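Cindville Shared Workspace – Facilities Help Desk
Ticket 705
Subject: Desk mat in room 20 keeps sliding out of line
Opened by: Zuleica Aguiar
Handled by: Hsin-yi Kwan
Opened: May 24, 2019
Status: Closed

Zuleica Aguiar wrote:

The dark mat on the white marble-pattern desk won't stay where I put it. I line it up with the front edge in the morning and by lunch it has turned. It's a Flesuvska mat, the long one with rounded corners, and it came with the desk when we moved in. The desk itself is fine. It doesn't wobble and the top is level.

I've tried wiping the desk with a damp cloth. I also tried turning the mat end for end, which made no difference. Can someone look at it or swap it for another one?

Hsin-yi Kwan wrote:

Thanks. Before I order anything I need to know three things. Is the mat sitting at an angle right now, or have you straightened it? Does it reach the front edge of the desk? Is there anything heavy on it that gets moved during the day?

Zuleica Aguiar wrote:

It's at an angle now, I left it that way so you could see. It doesn't reach the front edge, there's a strip of bare desk in front and a wider bit on the right. 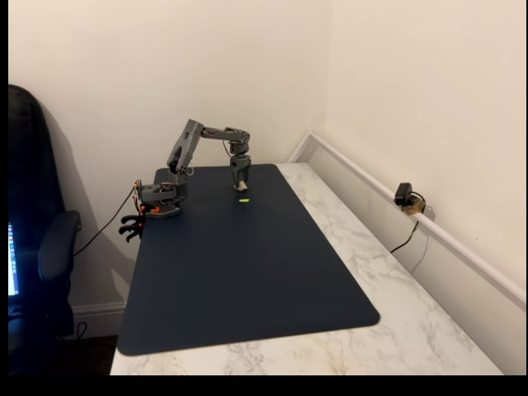
Nothing heavy sits on it. We only put small things on the mat, paper slips and little pieces. I think it moves when people lean their forearms on the front. The office chair is a bit low for that desk, so everyone leans.

Hsin-yi Kwan wrote:

Leaning would do it. These tops are smooth and the older mats lose their grip on the underside. Please try this:

1. Take everything off the mat and lift it off the desk. Don't drag it.
2. Wipe the underside with warm water and a drop of dish soap. No spray cleaner, it leaves a film.
3. Wipe the desk top with plain water and dry it with a clean towel.
4. Leave the mat hanging over a chair for 47 minutes or more. It has to be fully dry underneath.
5. Lay it back down and press from the middle outward.

Please also tell me if any corner stays up after that.

Zuleica Aguiar wrote:

Did all five. It grips better – I pushed it with one hand and it stayed put. After a couple of hours of normal use it had still turned a little, less than before.

On the corners, I'm not sure. The back edge looks slightly higher on the left, near the wall. I can't tell if the mat is curling or if it was made that way.
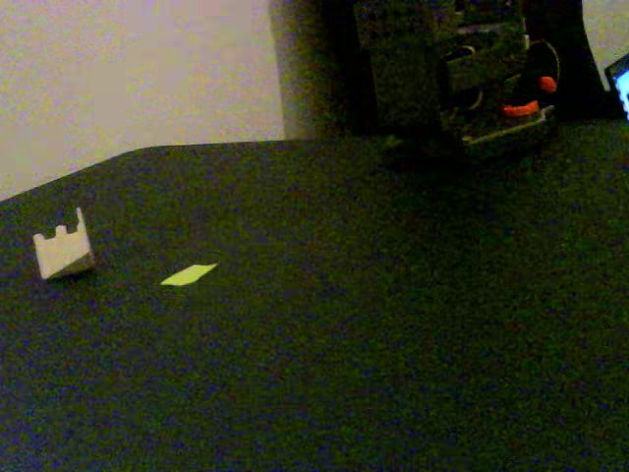

The top side is in good shape, for what it's worth. No stains or worn patches that I can find, and I'd like to keep it if we can. The Kabbaj mat in the next room is shiny and small things skate around on it.

Hsin-yi Kwan wrote:

Fine, we'll keep it. I'm sending up 2 strips of Costden grip tape from the supply closet. Put one under the back edge and one under the front, each a finger's width in from the side. It peels off clean, so you can still lift the mat for washing. For the raised bit, roll the mat the opposite way for a night and lay it flat again before you tape it.

I've put in a separate request to get the chair checked. The lever may just need adjusting.

Zuleica Aguiar wrote:

Rolled overnight, taped this morning. It's been straight all day with three of us using the desk. The back left corner is lower than it was. You can close this one. The chair hasn't been looked at yet.

Hsin-yi Kwan wrote:

Closing. The chair stays open under its own ticket.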